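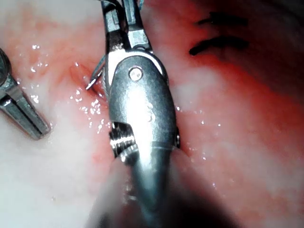

Lucrezia Benedetti asks if the Ondow label printer has to be set up before the first specimen run. Yes. Do it first, labels wont print otherwise.

4. Load the roll, print side up. Close lid till it clicks.
5. Menu - Site - pick Tikdale or Birnusura. Wrong site = wrong prefix on every label.
6. Enter start number. Ours is 439, yours will differ.
7. Print 2 test labels. Scan both.

Note: faint print, raise darkness to 5. Not higher, it smears.

CAUTION: Do not pull the roll backward thru the printer. Power off, open lid, lift it out.

8. Scans OK? Save settings and recieve the confirmation slip. Keep with the log.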